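Nutham Open Day Garment Handling Set: Data Card

Version 2

Summary

This set holds the recordings made at the September open day of the Nutham household robotics laboratory. Visitors attended a demonstration of garment handling with paired handheld grippers, and many then took a turn with the equipment themselves. The recordings are released for research on the manipulation of cloth in ordinary rooms. They are a companion to the Druroton collection, which was made by trained operators only, and the two share a file layout.

The demonstration was given in a furnished bedroom, with the bed as the work surface. Garments were laid out, picked up, stretched and folded by an operator holding one gripper in each hand. Each unit carries a printed label stating the kit and the hand for which it is intended.
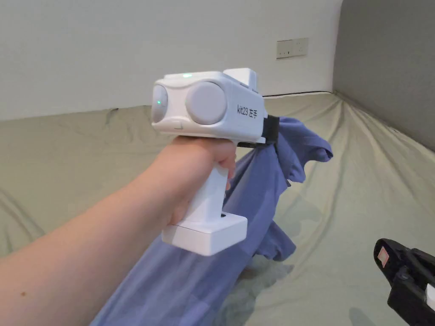
Debnath
Data Steward, Nutham Open Day Program

Contents

The release contains 3000 episodes. An episode begins when the operator reaches for a garment and ends when both grippers have let go of it. Episodes in which the garment fell to the floor have been kept and are marked "dropped" in the index. Episodes in which a visitor stopped to ask the guide a question have been divided at the pause, and the two parts carry the same visit code.

Garments are grouped into 13 types, of which T-shirts are the most common. All items came from the laboratory's own stock. Visitors were not asked to bring clothing, and any garment offered by a visitor was politely declined.

How the demonstration was run

Groups were admitted on the hour, beginning at 10 a.m. Each visit lasted 20 minutes. The guide first showed how to close the jaws on a single layer of cloth, then how to lift a garment by both ends and lower it again. Visitors who wished to try were given a short safety talk and one practice attempt, which was not recorded.

The task sheet asked for a shirt to be raised clear of the bed, drawn out between the hands and laid down before folding. Many visitors pulled harder than the task required. As a result, the fabric is often gathered tightly at the jaws while the body of the shirt sags between them.
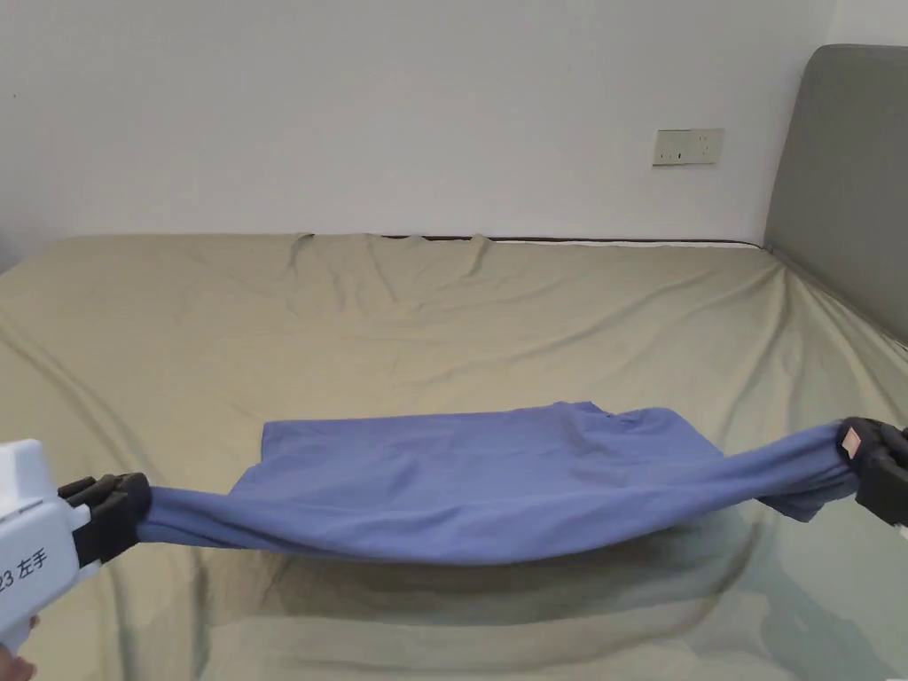 Users who train folding policies may wish to treat the stretching phase as a separate step, as its length varies a great deal from one operator to the next. The phase labels were added by hand after the open day by staff of the Bumico annotation office. Where two annotators disagreed, the earlier boundary was used — this applies mainly to the change from lifting to stretching.

Consent and privacy

All adult visitors who took part signed a consent form before the practice attempt. Children were welcome at the demonstration, but their attempts were not recorded. Sound was removed from every file. Any episode in which a face could be seen was withdrawn during review.

Known limits

The bedroom was arranged in the same way throughout the day, and the set should not be used alone to judge performance in new rooms. Left-handed visitors used the kits as labeled and did not exchange the units. Jaw position readings are missing from a small share of the afternoon episodes; these are listed in the file named missing_jaw in the index folder.

Changes

Version 2 corrects the garment type for several long-sleeved items that had been entered as T-shirts. It also restores visit codes that were left out of the first release. No episodes were added.

Use and citation

The set may be used for research and teaching. Please cite it by its full title and version number, and report errors through the contact form on the Nutham open day page.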